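The Long Way Down Chisholm Avenue

Divina Dalisay has been on her feet since lunch, and she is still walking faster than I am. It's a Wednesday, a little after five, and we are working the east side of Chisholm Avenue, where the porches are deep and the dogs are loud. She wants to be the next member of the Jusitz town council from the Second Ward. To get there, she has decided to knock on every door in it, all 2,310 of them.

"I did the math on a napkin and then I threw the napkin away," she says, already halfway up somebody's steps. "If I looked at the number every day I'd never leave the house!"

What a pleasure it is to watch someone campaign like this. Dalisay doesn't carry a clipboard. She carries a small green notebook, and when a person starts talking she opens it and writes down what they say, word for word if she can manage it. At one house it's a storm drain that backs up onto the sidewalk. At the next it's the bus, which used to stop at the corner of Cukance Street and now sails right past it (the man telling us this acts out the sailing, with his whole arm). She asks him what time he used to catch it. She asks who else on the block rode it. By the time we leave, he has offered to put up a yard sign and lend her a ladder.

Dalisay ran the front office at the Tromia middle school for 24 years, and you can tell. She remembers last names. She remembers whose brother broke the trophy case. A woman in her thirties comes to the door with a toddler on her hip, stares for a second and says, "You made me call my mother." Dalisay laughs so hard she has to hold the railing.

The race itself is livelier than anything Jusitz has seen in a long time. There are four candidates for two open seats, and the two forums so far have filled the library's meeting room right out into the hallway. Most of the talk has been about the old Tromia rail yard, which the town bought in February and still hasn't decided how to use. One camp wants housing. Another wants the whole thing left as a park. Dalisay would put housing along the Chisholm side, keep the creek end green, and start with the sidewalks that would let people walk there in the first place. 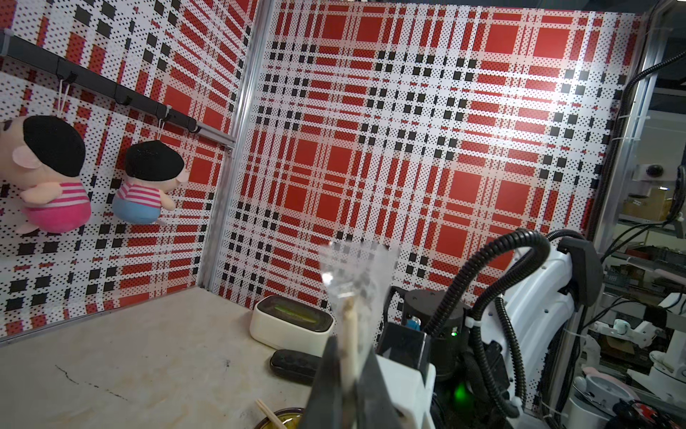
Her plan has its critics. A retired contractor we meet near the end of the block thinks the creek end floods too often to be good for anything, and he tells her so for almost 24 minutes, leaning on his gate. She doesn't argue. She asks whether he'd be willing to come out and show her where the water gets to, and he says he would, if it's a Saturday morning and she brings the coffee.

By seven the light is going and the porch lamps are coming on up and down the avenue. Dalisay's voice has worn down to a scratch. I assume we're finished, and I start looking for my car.

"Two more," she says, pointing across the street to a house with its front door standing open, and off she goes with the notebook under her arm.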